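Flemeo says its grippers can learn to tidy a table. It has yet to show one doing it alone

Flemeo wants people to teach robots by doing chores in front of them, and in October it began paying for the privilege. The startup has signed up 25 households to carry out small jobs with a hand-held gripper fitted with a camera, recording each attempt so that a robot arm can later be trained on it.

The company calls the project Tilix. Participants pick things up, put them down and do it again, for up to two hours a day. Flemeo says the recordings will give its software the kind of clutter that lab benches lack.

That part is easy to believe. Tables in ordinary homes are crowded, and cables are among the more awkward things on them. 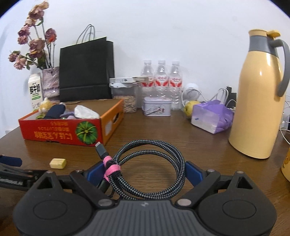 What the company won't say

A braided cable wound into a ring and strapped with a pink fastener is a fair test of a two-fingered grip. It is also a coil that keeps its shape. Asked how many of its recordings involve loose cable, Flemeo declined to give a figure.

Nor would it say how often a robot trained on the recordings has finished a job without help. Aidan Hanrahan, who runs the project, said results were "encouraging" and that a public test would follow "when the model is ready." He gave no date.

Aisling Mulligan, an engineer at rival firm Fallik, is not persuaded. Her team spent 16 months on a similar effort before going back to remote control, in which an operator drives the real arm from a desk.

"A person holding a gripper has a shoulder, an elbow and a lot of common sense," she said. "The arm gets the video. It doesn't get the common sense."

Fallik sells remote-control equipment, so it has its own reasons to doubt the cheaper method. Hanrahan pointed this out twice. He said hand-held recording takes less training and lets people work at close to normal speed, and that the arm's limits are checked before any recording is used.

Participants are paid by the hour, whether or not an attempt is kept. Flemeo said it discards roughly 14 percent of them, mostly for dropped objects or a blocked view.

The current round of recording ends next month.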